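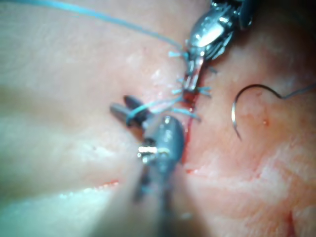 Re: [closure-list] blue thread, and how far apart the stitches
Posted in December by Hatice Çetinkaya
Print this message | E-mail this message

Dear all,

Keyvan Jafarzadeh wrote:
> I am preparing the suturing chapter for the Terkholm course notes and
> would like opinions. Our juniors pull the thread too hard and the edges
> turn white. Also, does anybody still prefer undyed thread for the
> running closure? I find it disappears as soon as the field is wet.

Thank you Keyvan for the question. I can answer only from my own teaching.

For the color, I choose blue. On pink tissue with strong light there is always some glare, and in the glare undyed thread is very hard to follow. Blue I can find again after I look away.

For the tension, I ask the learner to bring the edges until they touch and then to stop. The tissue will swell later, so a stitch that looks a little lazy today is usually right tomorrow. If the edge becomes pale, it is too tight and I ask them to loosen it before the next bite. It is easier to correct one stitch than six.

I also ask them to hold the thread near the end, in the part that will be cut away. When the jaws squeeze the middle of the thread it can become weak there, and you don't see the damage. The same care is for the wound edge – take it gently, one time, and do not pinch it again and again.

About the distance between bites I have no strong rule. In my old notes from Uledach I wrote 4 mm, but on thin tissue I go closer. Maybe Saadet can say what she teaches now.

I would like to read the chapter when it is ready. My own handout is 303 lines and needs cutting.

With kind regards,
Hatice

Comments (3)

Saadet Akbulut: I teach 4 also, and 3 near the corners. The first stitch at the top gets an extra throw.

Rhona Jardine: Agree on blue. Ours went back to undyed last year and I have been complaining ever since.

Defne Gökçe: Could you send the handout to the list, even uncut?

Print this message | E-mail this message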